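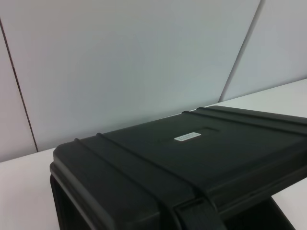
Nazarenko 원격 교시 장치
제조: Jurkwood / 국내 공급 및 기술 지원: Girnunano

제품 개요

Nazarenko는 작업자가 손으로 직접 시연하거나 원격 조작으로 수행한 동작을 로봇의 학습용 시연 데이터로 기록하는 교시 장치입니다. 조작기, 손목 카메라 모듈, 제어 상자 및 기록 소프트웨어 Totitz로 구성되며, 협동 로봇을 이미 보유한 연구 기관, 교육 기관 및 생산 기술 부서를 대상으로 공급합니다.

본 장치는 형상이 크고 표면 특징이 적은 물체를 다루는 작업에 중점을 두고 설계되었습니다. 검은색 무광 플라스틱 하드케이스가 대표적인 대상입니다. 이러한 물체는 가까이 접근할수록 화면의 대부분을 차지하게 되어 조작자가 거리와 기울기를 판단하기 어렵습니다. Nazarenko의 손목 카메라 모듈은 어두운 표면과 밝은 작업대가 한 화면에 들어오는 조건에서도 뚜껑의 돌기, 모서리, 걸쇠 등 윤곽 정보를 구분할 수 있도록 노출 영역을 수동으로 지정하는 기능을 제공합니다.

교시 방식

Nazarenko는 두 가지 교시 방식을 지원합니다. 한 작업 안에서 두 방식을 혼용할 수 있으며, 전환 시점은 기록 파일에 자동으로 표시됩니다.

직접 교시
작업자가 로봇 손목의 손잡이를 잡고 팔을 움직여 경로와 자세를 시연하는 방식입니다. 손잡이에는 기록 시작 단추와 그리퍼 개폐 단추가 있습니다. 접근 경로가 단순하고 작업자가 로봇 옆에 설 수 있는 경우에 적합합니다.

원격 교시
작업자가 별도의 조작대에서 조작기를 움직이면 로봇이 그 동작을 따르는 방식입니다. 조작자는 손목 카메라 영상과 외부 카메라 영상을 함께 확인합니다. 작업자의 손이나 팔이 손목 카메라 시야를 가릴 우려가 있는 작업, 또는 양손으로 수행하는 작업에는 원격 교시를 권장합니다. 조작기와 로봇의 이동 비율은 1회의 시연 도중에는 변경할 수 없으며, 시연을 종료한 후 조정하여야 합니다.

적용 작업

공급 시 제공되는 작업 견본은 하드케이스 취급을 기준으로 작성되어 있으며, 다음의 단계로 나뉩니다.

접근: 대기 자세에서 출발하여 케이스 뚜껑의 모서리가 손목 카메라 화면에 들어오는 위치까지 이동합니다.
정렬: 뚜껑의 돌기 방향을 기준으로 그리퍼의 회전각을 맞춥니다.
걸쇠 조작: 걸쇠의 탭을 들어 올리거나 눌러 잠급니다. 걸쇠가 여러 개인 케이스는 조작 순서를 작업 정의서에 명시하여야 합니다.
개폐: 뚜껑의 가장자리를 지지하며 열거나 닫습니다.
복귀: 케이스와의 접촉을 해제하고 대기 자세로 돌아갑니다.

각 단계는 Totitz에서 별도의 구간으로 저장됩니다. 사용자는 견본을 그대로 사용하거나 보유 물품에 맞추어 구간을 추가, 삭제 또는 병합할 수 있습니다. 정렬 구간을 생략할 경우 걸쇠 조작 구간의 시연 간 편차가 커질 수 있으므로, 최초 도입 기관에서는 생략하지 않을 것을 권고합니다.
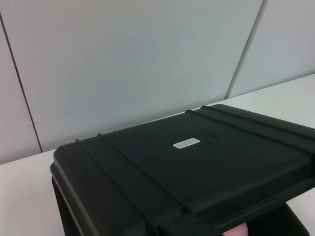 시연 환경에 관한 권고

시연 데이터의 품질은 조작자의 숙련도와 함께 작업대 주변의 조건에 크게 좌우됩니다. 당사는 설치 시 다음 사항의 확인을 요청드립니다.

작업대 상판은 무늬가 없고 반사가 적은 밝은색을 권장합니다.
작업대 뒤편에는 단색 칸막이를 설치하여 통행 인원과 주변 설비가 영상에 포함되지 않도록 합니다. 칸막이 사이의 이음선은 무방합니다.
조명은 위쪽에서 고르게 비추는 확산광으로 하고, 어두운 물체의 측면에 생기는 그림자를 시험 촬영으로 미리 확인합니다.
물체의 초기 위치와 각도는 시연마다 변경하되, 변경 범위를 작업 정의서에 기재합니다. 동일한 위치에서만 수집한 시연은 학습 결과가 해당 위치에 치우칠 수 있습니다.
부착된 라벨은 제거하지 않습니다. 다만 라벨의 문자를 판독하여야 하는 작업이라면 손목 카메라만으로는 해상도가 부족할 수 있으므로 별도의 고정 카메라를 추가하시기 바랍니다.

기록 소프트웨어 Totitz

Totitz는 관절 각도, 그리퍼 개폐 상태, 조작기 입력 및 카메라 영상을 하나의 시간축에 맞추어 저장합니다. 시연이 끝나면 조작자는 해당 시연을 채택, 보류, 폐기 중 하나로 분류하며, 폐기한 시연도 관리자가 최종 삭제하기 전까지는 목록에 남습니다. 조작 중 망설임이나 재시도가 있었던 시연은 보류로 분류한 후 검토자가 판정하는 절차를 권장합니다. 재시도 과정이 포함된 시연은 학습 목적에 따라 유용한 자료가 될 수 있으므로 일괄 폐기하지 않도록 유의하여 주십시오.

기본 저장 장치에는 시연을 최대 3000건까지 보관할 수 있습니다. 저장 한도에 도달하면 신규 기록이 중단되며, 기존 기록을 덮어쓰지 않습니다.

주요 사양

조작기 길이: 191mm
조작대 연결 케이블 길이: 2000mm
동시 연결 카메라: 3대(손목 카메라 포함)
교시 방식: 직접 교시, 원격 교시
조작 언어: 한국어, 영어
설치 형태: 탁상 고정형
비상 정지: 조작대 및 제어 상자에 각각 배치

구성품

조작기 및 탁상 고정대
손목 카메라 모듈과 장착 브래킷
제어 상자
연결 케이블
Totitz 사용권
설치 안내서 및 작업 정의서 양식

로봇 본체, 그리퍼, 작업대, 칸막이 및 시연용 케이스는 포함되지 않습니다. 손목 장착 브래킷은 로봇 기종에 따라 형상이 다르므로 주문 시 기종명을 반드시 기재하여 주시기 바랍니다.

안전에 관한 사항

원격 교시 중에는 로봇의 작동 범위 안에 사람이 출입하여서는 안 됩니다. 직접 교시는 로봇 제조사가 정한 협동 운전 조건을 충족하는 경우에만 수행하여야 하며, 손잡이를 잡은 작업자 외의 인원은 작동 범위 밖에 위치하여야 합니다. 걸쇠와 뚜껑을 다루는 작업에서는 손가락 끼임의 위험이 있으므로, 물체의 위치를 손으로 조정할 때에는 로봇을 정지 상태로 전환한 후 작업하십시오.

교육 및 기술 지원

제품을 구입한 기관에는 설치 시 조작자 교육을 제공합니다. 교육 과정은 Jurkwood의 교시 기술 책임자인 주마이 오누오하(Jummai Onuoha)가 작성한 교재에 따라 진행되며, 조작기 기본 조작, 작업 정의서 작성, 시연 분류 기준의 순서로 구성됩니다. 교재의 한국어판은 지난 2월에 개정되었으며, 개정판에는 어두운 물체를 대상으로 한 노출 설정 항목이 추가되었습니다. 종전 교재를 보유한 기관은 Girnunano 기술지원부에 요청하시면 개정판을 받으실 수 있습니다.

주문 및 문의

견적 요청 시에는 사용 중인 로봇의 기종명, 그리퍼의 종류, 대상 물체의 외형 치수와 중량, 희망하는 교시 방식을 함께 제출하여 주십시오. 대상 물체가 하드케이스인 경우에는 걸쇠의 개수와 여는 방향을 추가로 기재하여 주시기 바랍니다. 상반기 설치분의 주문은 4월 30일까지 접수하며, 이후 접수된 주문은 하반기 설치분으로 처리합니다. 제품 문의와 시연 참관 신청은 Girnunano 영업부에서 담당합니다.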